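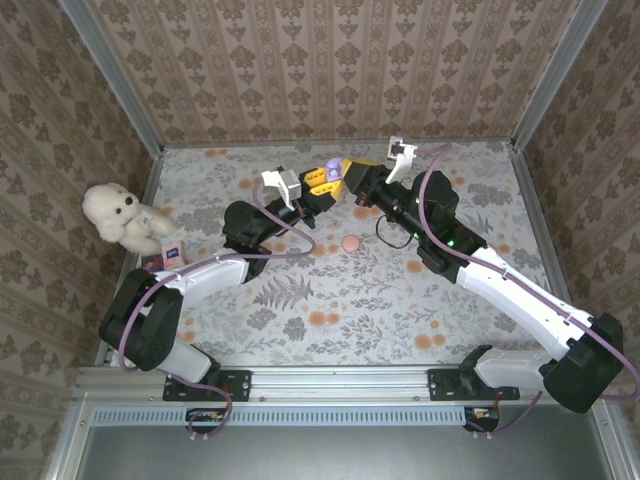 The trade-off verse is one of the great pleasures of rap, and it gets far less close study than the solo verse. By a trade-off we mean a passage in which two or more rappers split a verse between them and switch within a few bars, sometimes within a few words. Most writing about these passages treats them as a string of short solos: rapper A stops, rapper B starts, and the line between the two falls neatly on the bar. Our recordings don't sound like that at all. The switch is often a stretch of shared time in which both voices have hold of the same word or rhyme. In Figure 1, two arms reach in from the same side and their tips close around one small purple object, one gripper to the left of it and one to the right. Anyone looking only for the point where one performer lets go and the other takes over will miss the part where both are holding on, and in our material that part is where much of the excitement lives.

Figure 1. Two grippers on a single object.

4.1 Material

The tracks come from the Lefèvre tapes, a set of home-dubbed cassettes and small-run releases from two neighboring scenes, Gakham and Skodlow. The collection holds 704 tracks that have at least one rapped verse. From these we pulled 200 with a clear trade-off passage, using the same listening test described in Section 3. A good number of the rest have guest verses, shout-outs or a crowd on the hook, but they never split a verse, so we left them out. Those songs deserve their own paper and we hope someone writes it.

Sound quality is uneven. Some of the Gakham tapes were recorded through a single microphone passed from mouth to mouth, and you can hear the handling noise as a soft thump before a new voice comes in. We first thought of this as a nuisance. After a few weeks of listening we came to love it, and it became one of our best clues to where a switch was planned. The Skodlow material is cleaner, with each voice on its own track, and many of the switches there were put together after the fact. Several of the cleanest masters were issued by Wirar, which seems to have favored crews that could fill a side without an instrumental break.

4.2 Marking the switches

We marked each switch by ear and then checked it against the waveform. For every switch we noted three moments: the last stressed syllable that belongs only to the first voice, the first stressed syllable that belongs only to the second, and whatever falls between. When nothing falls between, we call it a clean cut. When there is silence between, we call it a drop. When both voices sound, it is a double hold, and we wrote down every syllable they share.

It is slow work and we enjoyed it enormously. The hard cases are the ones where the first rapper trails off on a vowel and the second picks up the same vowel at the same pitch. On a worn tape it can be close to impossible to say who is making the sound. We played these passages at half speed, then at full speed again, and kept a separate "unresolved" label for the ones we still argued over. We did not force them into the other groups. Readers who want to disagree with us will find them listed in the appendix, and we would welcome the argument.

We also kept ad-libs apart from double holds. A partner who shouts "yeah" behind a line is adding color. A partner who says the rhyme word along with you is doing something structural, and the next line usually depends on it. The border between the two can be thin. Our rule was to ask whether the second voice goes on to lead right away. If it does, the shared word counts as a hold. If it drops back, we called it an ad-lib, even when the word was an important one.

4.3 What the double hold does

The first thing we noticed is how often the shared word is the rhyme word. This sounds obvious once said, but it has a lovely result. The listener hears the rhyme land with extra weight, then hears the second rapper carry the same sound into a new sentence. The rhyme closes one thought and opens another. On paper, in a lyric sheet with names in the margin, this vanishes completely, and the transcriber has to hand the word to somebody. We found old fan transcriptions of Skodlow songs that gave the same word to different members of the crew, and both versions were right.

The second thing is breath. In a live take, a rapper who knows that a partner will join on the last word can spend every bit of air on the run that leads up to it. You hear this again and again on the Gakham tapes: a long, packed line, a shared final word, and then a fresh voice at full strength while the first one recovers. The crews must have worked this out together in practice. It gives the group a speed and density that a single rapper would struggle to keep up for more than a few lines, and it makes the seven-track sequence on one side of an early Gakham cassette one of the most thrilling things in the collection.

The third is rank, and here we want to be more careful. In some crews the same member is nearly always the one who comes in early and stays on top of the shared word. It is tempting to read this as a sign of who led the group. In 13 of the tracks, though, the pattern flips partway through the song, with the quieter partner coming in earlier and earlier until the two have changed places. We think this flip is a game, and a very funny one when you catch it. It would be a mistake to build a theory of leadership on it without talking to the people who made the records, and that was outside this study.

4.4 Studio holds

The Skodlow masters raise a fair objection. If the voices were recorded apart, is a double hold still a joint act? We say yes, with some care. A rapper who records second is hearing the first one in the headphones and is choosing where to step in. The first one may also have left room on purpose, or doubled a word knowing that it would be covered. What is missing is the risk. In a room with one microphone, a late entry is a late entry and the tape keeps it. In the studio it can be done over. The shared words on the Wirar releases are tighter and sit closer to the beat, while those on the home tapes wander a little and are, to our ears, more alive. We have tried to keep that preference out of the marking. It has surely crept into the prose.

Section 5 takes up the hooks, where three or more voices often share a line and the labels used so far begin to strain.

Search articles, authors, keywords Go Advanced search

Related articles
Breath and line length in home-taped rap
Who gets the margin? Naming voices in lyric transcription
Handling noise as evidence on worn cassettes
Call, response and the crowded hook
Small labels and side-long sequencing: the case of Wirar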